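Department of Mechanical and Automation Engineering
Course Handout, Unit 4: Comparing Grippers and Camera Positions in Simulation
Posted in September by Todor Begović

Purpose of the Unit

Students will compare two end effectors, listed in the course files as Jiltus and Nolta, on a simulated two-armed robot. All work is carried out in simulation. The hardware laboratory at Pirkbridge will not be open to this class until the written comparison has been accepted.

Each team submits one report of no more than 2000 words. The report must state which gripper was used on which arm, which camera supplied each measurement, and what controller settings were in force. Reports that leave out the controller settings will be returned unread.

Camera Position

Two viewpoints are to be compared. A camera on the body of the robot takes in the arms together with the room, and is suited to planning a reach. A camera at the hand moves with the wrist. It shows the fingers and whatever lies past them, so its usefulness depends heavily on where the hand is pointing. When the fingers are raised, such a view may contain little more than ceiling and wall – a poor basis for locating an object on a counter.

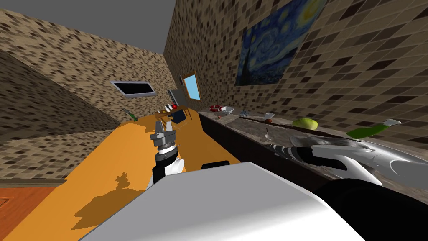
The kitchen with both arms in view, followed by a view along the fingers of one gripper.

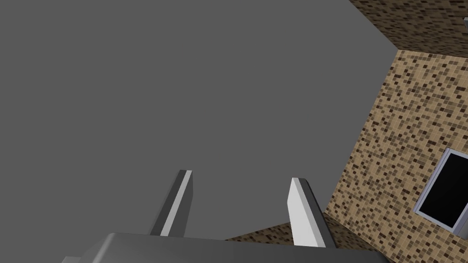

Begović replied to a question on this point that a hand camera should never be judged from one pose, and that teams who reject it after a single trial have measured the pose and learned very little of the camera. He asked that every team record the wrist angle beside each result.

Procedure

Run 50 trials with each gripper. Begin every trial from the same arm position and with the fingers open. Keep the closing speed fixed until the first full set is complete. A trial counts as a success only if the object is lifted clear of the counter and held until the controller reports that the arm has stopped.

The simulator log closes at 4000 lines. Save it before that point, under the team name.

Teams may use the Gilmartin controller or the default one, but may not change between them within a set. Contact settings are to be left alone – small changes to friction can hide real differences between finger shapes.

Filed under: Course Materials / Robotics / Grippers and Sensing

Comments (3)

mkr: Does a trial count if the object slips a little but stays in the fingers?

T. Begović: It counts. Please note the slip in the remarks column.

Second-row team: Our log closed during the Nolta set. We are repeating the whole set with the default controller.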